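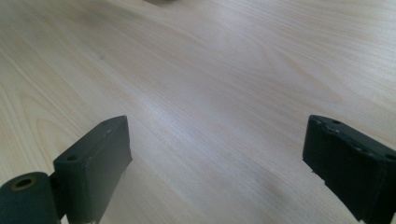

My niece came back from her field semester in February with a sunburn, a notebook full of bird names and the firm belief that she had been changed. I don't doubt the sunburn or the birds. The other claim I have heard too many times, from too many twenty-year-olds and from far too many college brochures, to let it pass without a few questions.

The program she went on is run out of Brerness, a small liberal arts college with a good geology department and a very good marketing office. For one term the students leave campus and live in tents and rented bunkhouses along the Retcombe River, studying water. They meet ranchers. They meet the irrigation district. They sit in a circle in the evening and talk about what they've heard. At the end each of them writes a long essay, and the essays are read aloud to donors, with cheese.

I taught environmental policy for 18 years, ten of them at a state school where the nearest thing we had to a field semester was a bus to the sewage plant. So I'll admit to some envy. I will also say that the sewage plant was a fine trip and that several of those students now work in water treatment, where they can be found at six in the morning doing something useful.

What bothers me about the traveling semester is how rarely anyone asks what it teaches that a cheaper course wouldn't. The usual answer is that you can't understand a place from a classroom. Fine. Can you understand it from a van? The Brerness group spent four days in the town of Yoon, which has been fighting over the same diversion dam since before those students were born. Four days is long enough to hear everybody's best speech. The people who speak to visiting students are the people who like speaking to visiting students, and after a few years of this they get polished. My niece could repeat one rancher's remarks on stewardship nearly word for word. So could a student who had gone two years earlier, whom I met at the same dinner. They were delighted to find they had this in common. I was less delighted.

I put this to Da-eun Shin, an old colleague who has led trips like these and still defends them. She said I was describing a badly planned visit, and that a good leader goes looking for the person who didn't get asked. She is probably right. Da-eun once kept a group in the same county for five weeks and made them read ditch company minutes in a basement. But she also told me that her enrollment dropped the year she did it, and that the dean wanted to know why there were no canyons on the itinerary. I think that story does more for my side than for hers.

Then there's the matter of the cost. The extra fee at Brerness is $900, which sounds modest until you add a term of lost wages for anyone who works to stay in school. There's a scholarship. There is always a scholarship. Ask how many students it paid for last time and the conversation moves on to how transformative the experience was for the ones who went. I have never had a straight answer to that question from any college, and I have asked it of several, politely, in writing.

The science part I was prepared to like. Students learning to measure things outdoors is about as wholesome as education gets, and the students on the Retcombe did measure things: stream depth, willow cover, water temperature at 40 points along one reach. I asked my niece where the numbers went. She thought they went to the college. I wrote to the program office, and a pleasant person told me the data was "archived for instructional purposes." Maybe it is. A river manager named Bit-na Min, who works for the conservation district downstream, told me she had never received any of it and would have been glad to. She has a gap in her willow records going back six years. Every spring a crew of energetic young people walks right through the gap with clipboards.

That seems to me a waste of the one thing these programs could plainly be good for. Long records are what this kind of work is starved of, because they're dull to collect and hard to fund. A college that returned to the same reach every year, used the same method and handed the sheets over to somebody who needed them would be doing ecology a real service, even if the students were bored. Especially then, maybe. Boredom is a large part of field science and I'd like the brochure to mention it.

Brerness has other plans. The alumni magazine reports that next year's trip will add a stop at the Hornix solar site, two nights on an island off the coast and a "reflection retreat." It will cover more miles than any trip before it — this is offered as a selling point. I counted one paragraph on the fuel, and it said the miles would be offset.

My niece, who read a draft of this, thinks I'm being a crank. She says I'm measuring the wrong thing, that she changed her major afterward and that she'd never have done it from a desk. I believe her about the major. I asked what she had switched to and she said environmental communication, and we both let that sit for a minute.

She also said that one morning she got up before everyone else, went down to the water and stayed there for two hours without writing anything down. It was the only part of the trip she hadn't already described to me in somebody else's phrases. If the college wants to put that in the catalog I'll have no complaint, though I'd still like them to send Bit-na Min her willows.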